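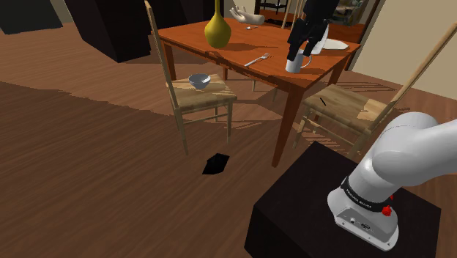
Yolandi Pretorius conta que esperou a vida inteira por uma mesa onde coubesse a família toda sem ninguém ter de comer no sofá, e que foi por isso a primeira a inscrever-se nos Almoços Compridos de Stidunport.

A iniciativa regressa na sexta-feira, 2 de agosto, pela mão da Joltero, e não podíamos estar mais contentes (quem nos acompanha desde março sabe bem o trabalho que isto deu!). Esperamos receber umas 1000 pessoas ao longo do verão, entre vizinhos, primos que vêm de longe e aqueles amigos que aparecem sempre à hora da sobremesa.

A ementa, assinada por Didier Sabatier, traz caldeirada, pão de milho e dois doces da casa, um deles o pudim de laranja que tanta gente nos pediu de volta. Cada grupo fica à mesa o tempo que quiser, com café incluído e conversa a gosto.

“Queremos que as pessoas se demorem, que repitam, que contem outra vez as mesmas histórias”, afirma Josée Petrenko, da Joltero.

As inscrições são gratuitas para crianças e fazem-se na loja Botha, no centro de Stidunport, ou à chegada, se ainda houver lugar.

Contacto para a imprensa: Themba Mabaso, Joltero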